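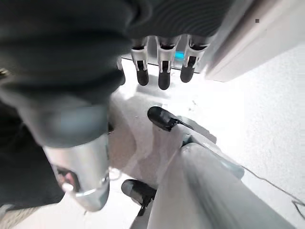 Plekden

Print this page
E-mail this article

Plekden is a method for training two-armed robots to move loose clothing between a container and the drum of a front-loading washing machine. It was developed at the Dromis laboratory in Jollport and belongs to the wider family of imitation learning methods, in which a control policy is fitted to recorded demonstrations. Its main distinguishing feature is the separation of grasp selection from arm motion, which are learned by two networks and joined only when the robot is running.

Background

Clothing is hard for robots to handle. A garment has no fixed shape, hides parts of itself and often pulls neighbouring items along with it. Earlier work at Dromis used a single policy for the whole task and performed well with one garment, but poorly when several dark items lay together. The usual fault was a double grasp, in which the hand closed on two garments at once.

Method

Plekden takes input from a head camera and from a small camera at each wrist. The head view is used to choose a garment and a hand. The wrist view takes over near the point of contact, where the arm often blocks the head camera's line of sight to the fingers.

The grasp network gives each part of the cloth a score for how likely it is to come away as a single item. The motion network is given the chosen point, the joint positions and the last seven camera images, and returns a short run of arm and finger commands. Both networks are trained on the same 138 demonstrations, recorded by remote operation.
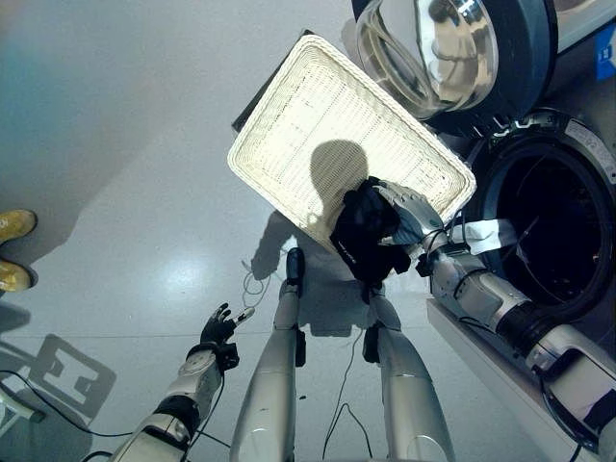
Hand choice is not fixed in advance. A small cost is charged for crossing the arms, and a larger one for moving a hand through the space swept by the machine door. In practice this leads the policy to prefer the hand nearer the drum for the last movement, while the other hand steadies the container or picks up a further garment.

Results

In the published trials each run used three garments, and a run was counted as a success only if all of them were moved without help. Plekden completed more runs than the single-policy baseline, with most of the gain coming from fewer double grasps. Removing the wrist cameras took away nearly all of this gain. Removing the crossing cost had little effect on success but made the runs longer.

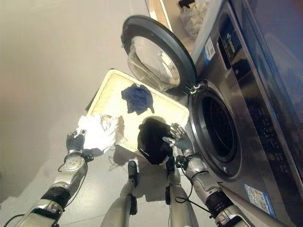
Limitations

The method has no model of the door and assumes that it is fully open. Small items such as socks were left out of the training data - the grasp network tends to treat them as folds of a larger garment. Strong overhead light also lowers the grasp scores on white cloth. A later variant, Ho, adds a touch signal from the fingertips and is trained on the same demonstrations.

See also

Imitation learning
Deformable object handling
Remote operation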